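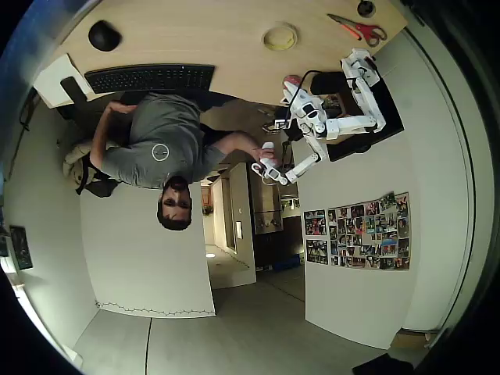
Hausordnung für Roboterarme: Udia schreibt auf, was bisher auf Zetteln stand

Udia hat seine Regeln für das Teleoperieren am Schreibtisch neu gefasst. Das Papier trägt den Titel »Gute Praxis am Tischarm« und löst eine Sammlung von Aushängen ab, die sich stellenweise widersprachen. Einer verlangte, den Folgearm vor jeder Pause stromlos zu schalten, ein anderer untersagte genau das.

Ab November gilt: Wer den Führungsarm in der Hand hält, ist für beide Arme zuständig, auch wenn gerade jemand eine Frage hat. Der Folgearm fährt erst los, wenn beide Arme in Ruhestellung stehen. Nach zwei abgebrochenen Durchgängen wird neu kalibriert und bis dahin nicht geflucht; Letzteres ist als Empfehlung gekennzeichnet. Kabel müssen dem Arm in jeder Stellung genug Spiel lassen. Scheren und anderes Werkzeug bleiben außerhalb der Reichweite des Greifers.

Grundlage waren 470 Störungsmeldungen aus den Häusern Plastow und Haslam. In 366 Fällen lautete die Ursache schlicht »Bedienung«, was die Bediener naturgemäß anders sehen.

»Wir hatten für die Kaffeemaschine drei Seiten Vorschrift und für die Arme einen Klebezettel«, sagt Wycliffe Okoth, der die Neufassung betreut hat. Die Kaffeemaschinenordnung bleibt unverändert in Kraft. Stekus will das Regelwerk übernehmen, allerdings ohne den Absatz über das Fluchen.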